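Notebook, Grendanau water sampling
03/04/2018

Picked up the second round of jars from Salminen's shelf this morning and went through them before the light got bad. Writing this up while I still remember which jar was which, as two of the labels had run.

First the labels. The felt pen in the kit box is not the one we used in the winter and it doesn't hold on wet glass. I have thrown it out and put two grease pencils in its place. Please write on the lid and on the side. If the lids get swapped at the sink we need the side one to go by.

Sediment. Left all 16 jars to stand overnight on the bench by the north window. Most had settled to a clear column with a thin brown layer on the bottom. The ones from the lower ditch had not. They were still cloudy at breakfast and only a little better by noon, with a greenish cast that I don't remember from last time. I shook one and let it stand again as a check and it went the same way, slow to drop, with a fine film left hanging just under the surface. Clay, I would guess, and very fine. Nelli thinks it could be washed off the new bank where they cut back the willows. She may be right. The bank was bare when I walked it last and every rain must take some of it down.

Filter papers. Ran the cloudy ones through the medium paper first and it let too much through, so I changed to the fine. It took most of the morning. The funnel stand is still loose at the clamp and I had to hold it with one hand for the whole of the first jar. After that I wedged it with a folded bit of card. Aatos, if you are in the shop before I am, the screw that's missing is a short one with a flat head, the same as on the old drying rack.

Weighing. The dry papers go on the small balance, and the balance has to sit for a while after it is switched on or it creeps. I gave it half an hour. It still crept a little on the first paper, so I did that one again at the end and used the later figure. Numbers are in the table at the back of the blue book. I have not copied them here on purpose. We ended up with two versions last July and spent longer sorting that out than doing the work.

One thing in the table needs explaining. Jar 21 shows a dry weight lower than its blank paper. That can't be. I think I picked a paper from the wrong pile and weighed a medium against a fine. It is struck through and should be done over if there is water left in the back-up bottle. I haven't checked the bottle.

pH. Strips only, because the meter is still with Kerttu for its new probe. The strips all fell in the same band and I could not honestly tell one from the next. Upper ditch, lower ditch and the pond outlet all look alike on them. I don't put much weight on this. When the meter is back we should do three or four of the jars again and see whether the strips were hiding a difference.

Smell. The pond outlet jar had a strong smell when I took the lid off, like the bottom of a vase. The others had none, or only earth. Noting it as we did it for the winter set.

Changes to the route. The footbridge at the second station is out of use, with a rope across it, and I don't think anyone will get to it before summer. I went down to the culvert and took the sample there. It's the same water but it has come further and picked up what runs off the yard, so it can't be set side by side with the earlier ones as if nothing had changed. I've called it station 2b in the book. If the bridge is mended we go back to plain 2 and leave 2b as its own short series. I would rather have a gap than a number that means two things.

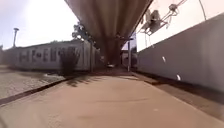
Heikki Salminen read the last part over lunch and disagreed about the culvert. His view is that 2b is the better place and we should have been there from the start, gap or no gap. The old station sits in a bend where the flow goes slack, he said, and half of what we have been calling settled water was only water that had not moved. He would keep both going through the summer if the bridge is mended and drop the bridge one after that.

I don't want to drop it. It has the longest run of anything we have, and a slack bend that has always been slack still tells us something if it changes. But he has a point about the flow. We have never measured it there. I timed a cork over a marked length at the culvert and got three readings close together. I should do the same at the bend, from the bank, on the same day and with the same cork. Until then neither of us can say much.

For the cork: it is on a string in the lid pocket of the kit box. Start it well upstream of the first peg so it is moving with the water when it passes. Do not count a run where it touches the weeds. I lost one run that way and one to a duck.

Ester came back from the upper ditch with a note that the water there was down by a hand's width from her last visit, judged by the stain on the stone. We have no gauge at that station. She suggested painting marks on the stone, and I said a board would be better, driven in where it can be read from the path. There is a length of larch behind the shop that would do. It would need the marks cut in with a saw, as paint won't last a winter in the ditch. Raili has offered to cut it if someone gives her the spacing. I'd go for every two centimeters, with a longer cut at each ten.

Storage. The fridge is full. We are keeping back-up bottles from sets that were finished with long ago, and some have no date on them at all. I propose that anything older than last July goes down the drain after the bottle number has been crossed off in the book. I will not do it until the others have had a chance to object. A slip of paper is on the fridge door. Write on it or it counts as yes.

Bottles once emptied: rinse with tap water, then with distilled, and leave upside down on the rack with the lids off. No soap. The set that was washed with soap gave us foam for weeks and I had to leave it out of the winter table.

Supplies. Fine papers are low. I used more than planned on the lower ditch jars and there are 31 left in the box, enough for one full round with repeats but not for a second. Distilled water is fine. Gloves are fine in large and gone in small. The Dilus catalog is in the drawer under the balance with the page turned down at the papers. They come in a bigger pack as well, and I would get that one if the drawer stays dry. The last big pack took up damp and the blanks drifted all through the autumn.

The blanks, while I am on it. I did four this time, two at the start and two at the end. The first pair agreed. The second pair were a little heavier, both by the same amount, and I put that down to the room. The kettle had been on and the window was shut. Not enough to spoil anything but enough to see. No kettle in here while papers are being weighed, please. I am writing that to myself as much as to anyone, as it was my tea.

Drying oven. It holds steady now that the door seal has been turned around. I checked it against the glass thermometer at the start, at the middle and when I took the papers out, and the dial and the glass agreed each time. The top shelf still runs warmer than the bottom. I used the bottom shelf only.

Still to do:
Look for the back-up bottle for jar 21 and repeat.
Time the cork at the bend.
Spacing for the gauge board, to Raili.
Ask Kerttu about the probe.
Order papers and small gloves.
Screw for the funnel stand.

Next round should start from the pond outlet and work up, the reverse of what we do now, to see if the smell is there early in the day as well. Whoever goes, take the long boots. The path by the outlet is soft on the left side and holds for one step but not for two.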